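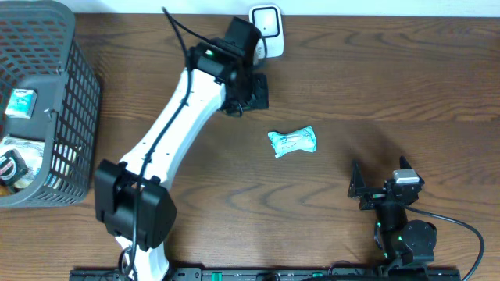
Hetwood Oil Finish: Review
I put the Hetwood oil on a work table in May, two coats with a gray cloth pad. One can holds 380 ml and both coats used most of it.
Drying time
The label says 48 hours between coats. The first coat felt tacky well past that, so I gave it an extra day.

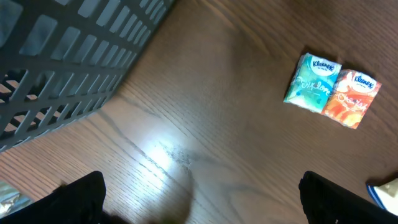
Daily use
Coffee wipes off. A hot mug left a ring, which I had to sand out and oil again. Plastic bins slide over it without trouble.
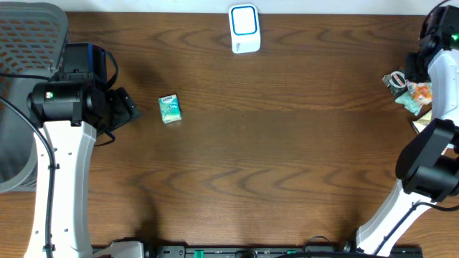 The smell went away in a week with the windows open. I used Torow wax before this, and it needed redoing far more often.

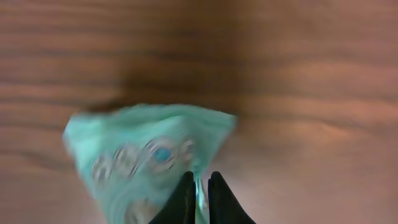

Brown wood grain and fabric
Would I buy it again? Yes, but only in the bigger can.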